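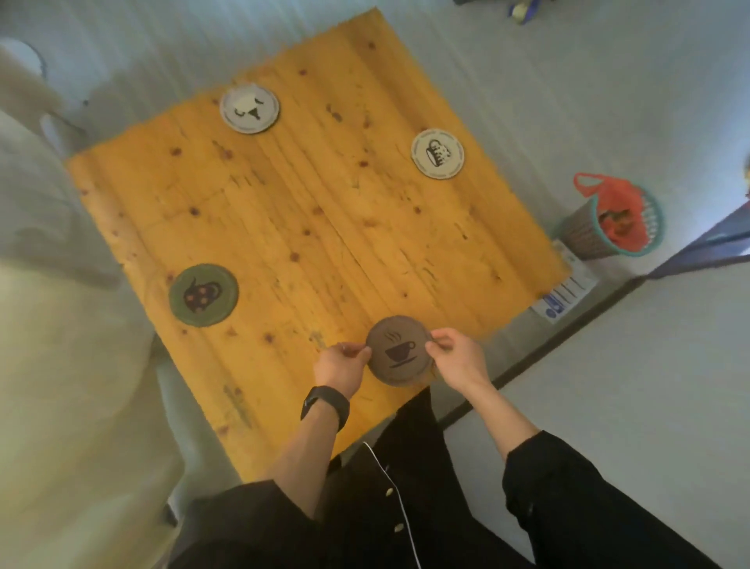 Figure 6.1 A tabletop made of pine planks, with small round knots and scratches in the surface.

Chapter 6
Wood and Water

A board keeps changing size after it leaves the sawmill. It gets wider in humid weather and narrower in dry weather, and it goes on doing this for as long as it exists. Paint and varnish slow the change. They do not stop it. Most of the problems that furniture makers call defects, such as split panels, loose joints, stuck drawers and tops that rock on their legs, come from this one fact.

Chapter 5 dealt with the structure of wood at the level of the cell. In this chapter we look at what water does inside that structure, how to measure it, and what a designer has to allow for. The math is light. You will need percentages and one formula.

6.1 Two kinds of water

A living tree holds a great deal of water. In some species the water in a fresh log weighs more than the wood does. It is stored in two places. Free water fills the hollow centers of the cells, much as water fills a drinking straw. Bound water is held inside the cell walls themselves.

When a log is cut and begins to dry, the free water goes first. The wood becomes lighter, but its size hardly changes, because the cell walls are still full. The point at which the hollow centers are empty and the walls are still full is called the fiber saturation point. For the calculations in this book we set it at 30 percent moisture content for all species. Tables that give a separate value for each species can be found in Appendix C.

Below the fiber saturation point, bound water starts to leave the walls. The walls get thinner, and the board shrinks. It also becomes stiffer and stronger, which is one reason lumber for building is dried before it is graded.

Moisture content is figured against the dry weight of the wood, and students often get this wrong on a first try:

moisture content = (wet weight – dry weight) / dry weight × 100

Suppose a sample weighs 114 grams when it is cut from the board and 100 grams after oven drying. The water weighed 14 grams, so the moisture content is 14 percent. Because the dry weight is on the bottom of the fraction, a reading can go above 100 percent in very wet wood. There is nothing wrong with the scale when that happens.

6.2 Direction matters

Wood does not shrink evenly. Along the length of the board the change is so small that it can be left out of most designs. Across the width it cannot. The change is largest in the direction that follows the growth rings (tangential) and smaller in the direction that runs from the center of the tree to the bark (radial). In many softwoods the tangential figure is close to double the radial one.

A flat-sawn board has its rings running more or less across its width, so it moves a lot and it tends to cup. A quarter-sawn board moves less and stays flatter. It also costs more, as the log has to be turned during sawing and more of it is wasted.

Knots complicate things. A knot is the base of a branch, and its grain runs at a steep angle to the grain of the board around it. The two shrink by different amounts in the same direction. Small cracks inside a knot are normal and usually harmless. A knot from a dead branch was never joined to the wood around it and may come loose as the board dries. 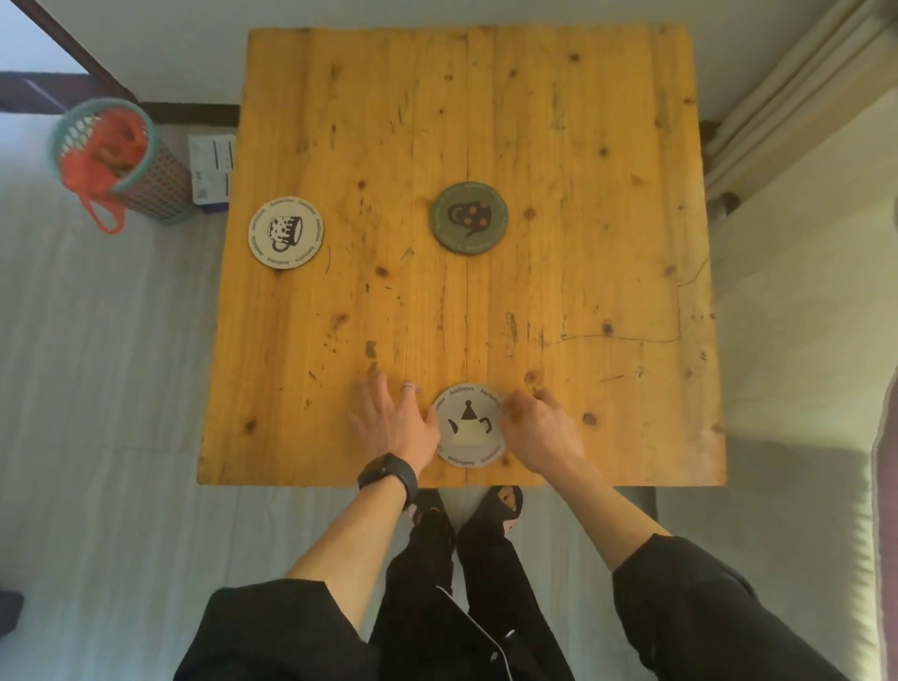

A wide top made of several boards adds up the movement of each. If one plank changes by a thirty-second of an inch between winter and summer, eight planks glued edge to edge will change by a quarter of an inch. The glue joints do not reduce this. A good glue line is stronger than the wood on either side, so if the top is held rigidly by screws along both edges, something in the wood itself has to give. Usually it is a crack along the grain, most often near an end, where the wood dries fastest.

There are several ways to let a top move. Slotted screw holes are the cheapest. Wooden buttons that slide in a groove take longer to make but are easy to replace. Metal clips shaped like a figure eight are common in factory work. All three hold the top down while leaving it free to get wider and narrower.

6.3 A case from the shop floor

The Udell furniture plant, whose records we use throughout Part Two, made a run of 347 pine café tables for a customer in Maleo. The lumber was bought in at 14 percent moisture content and was not checked again before gluing. The tops were screwed straight to the frames through round holes.

The tables were delivered in January to a heated building. Over the first winter, 29 tops split. The plant cut samples from the failed tops and oven-dried them, and found that the wood had dropped to 7 percent. It had lost half of its moisture after the tables were assembled.

Two changes were made. Lumber now rests in the assembly hall until a Plikov pin meter gives the same reading on two checks in a row, and the round holes were replaced with slots. We will return to this case in Section 6.7, where you will work out how long the slots need to be.

Note that the finish on these tables was sound. Many people expect a hard varnish to seal wood completely, but water vapor passes through any ordinary finish, given enough time. What a finish does well is even out short swings – a damp weekend, a wet floor being mopped – so that the board responds to the season and ignores the day. For this to work, both faces have to be coated. A top that is varnished above and left bare below will take up moisture faster on the bare side and may cup.

Before you go on, find a solid wood tabletop or door that you can get at for the whole term. Measure its width across the grain to the nearest sixty-fourth of an inch and mark the spot with a bit of tape. You will measure again at the start of Chapters 8 and 11.

Reader comments (4)

The formula in 6.1 tripped me up until I did the worksheet. I kept dividing by the wet weight.

Is Appendix C in the online version? My copy stops at B.
Reply: It's in the separate file with the tables, posted Nov 29, 2022.

We used the Echevarría workbook last year and it has 28 percent for fiber saturation. Which one do we use on the homework?
Reply: Use the value in this chapter.

Measured my kitchen door. Forgot the tape. Will do it again tomorrow.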